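About Kirisine

Kirisine is a small wire and cable shop on Rungate Lane. We sort, cut, bundle and sell hookup wire - new ends, mixed lots, odd colors nobody else stocks. Started by Mitali Amarasinghe with one shelf and a pair of strippers. Asanka Matubbar joined that October, runs the bench and answers the phone.

What we do, quick version:

Sorting by color. Mixed lots in, single colors out.
Short runs, 105 feet and up.
Untangling. Yes we charge for it. Less then you'd think.
Bulk lots to Fakir and Sterholm, 2000 pieces at a time.

Catalog is at 998 items as of 21/07/2024, more going up when we get a minute.

Yellow, brown, red and the divided blue bin: 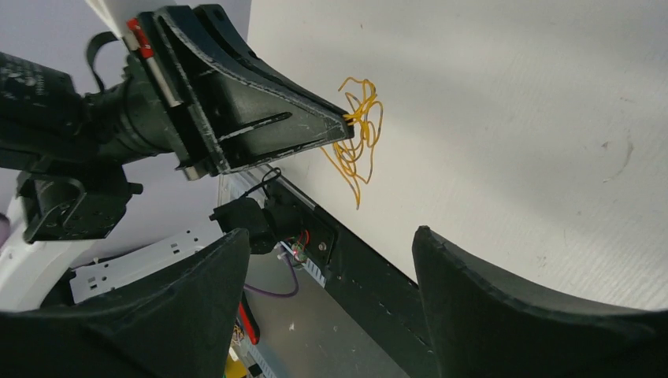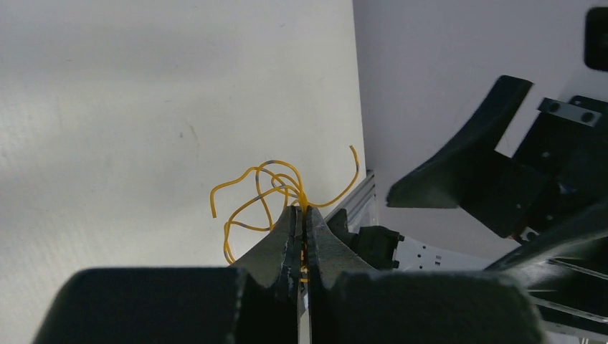
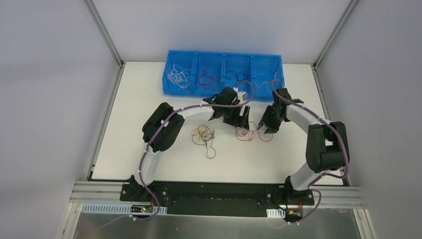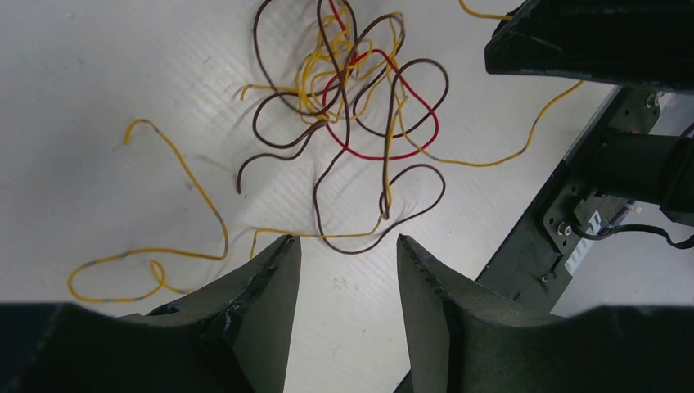
Schools get the mixed lots at cost, just ask. Last year 4000 pieces went out that way, mostly to shop classes. We don't do mains cable or anything buried - try an electrical supplier. Returns fine if its uncut.

Pickup is round the back, ring the bell twice. Email is quicker than phone most days. Send the color, the length and a picture if you have one, Asanka will match it.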